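Count the near misses

Sunday, May 2, 2021

The Pludby plant in Florndale runs two packing cells, and in March one of them failed. A gripper that was supposed to stop at light contact kept closing. It crushed 490 candy bars before the line was shut down. The company's report blamed a bad force reading and said there were no injuries, so the matter was closed.

I think it was closed too soon.

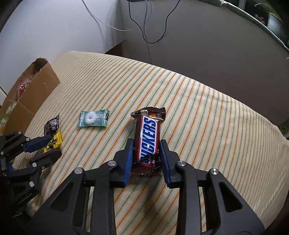 A crushed bar is a safety report in a small package. The same reading that tells a gripper how hard it is holding candy tells it how hard it is holding a hand. With a Snickers standing upright between two blue pads, the wrapper already torn open at the top, you have a thing that will show damage early and cheaply. Fingers reach into those cells too, usually to clear a jam.

Pludby logs spoiled product under waste. The Lamont warehouse does the same. Waste goes to accounting — the safety office never sees it.

Solholm changed this two years ago. Any grip fault there now goes in the safety log, whether or not a person was near. Supervisors complained about the paperwork, and they had a point. It is still the better rule. Pludby should adopt it before the second cell starts up again, and the state should require it of everyone else.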